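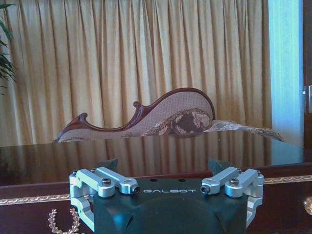
3. The room and its table

For our project we chose the sitting room of the house in Vosbridge, where our group had permission to work in October. The question was simple: how does one polished table change the light in a room with curtains?

The table is wooden, dark, with a deep reddish-brown top. It is so glossy that it works almost as a mirror. The folds of the curtains behind it are seen again in the top, as long streaks of gold and brown. The lower edge of the sofa is also reflected, but only faintly and more to the left side.

3.1 What we did

Seren Pugh made the drawings and Ieuan Lloyd measured the light with a small meter. We measured at 2 places, at the window and over the table. At the window the meter showed 648 lux. With the curtains closed the value over the table was much lower, but the persons we asked still said that the room felt warm to them. We think the colour of the wood has a part in this.

3.2 Difficulties

A polished top is not easy to draw. In the first drawings Seren made the reflections too sharp, and the table looked like water. Later she used only vertical lines and left the borders soft. We also had to wipe the top before every session, as each fingerprint can be noticed on such a surface. I would like to repeat the measurements in winter, when the sun is lower.

Comments

Huw Nicholas: Did you try a cloth over half of the table? I would like to see the difference in numbers.

Branwen Gough: My grandmother had a table like this and we were not allowed to put a cup on it. Nice work on the drawings.

Bradley Kershaw: Please add the meter values for the closed curtains in a small table before you hand in.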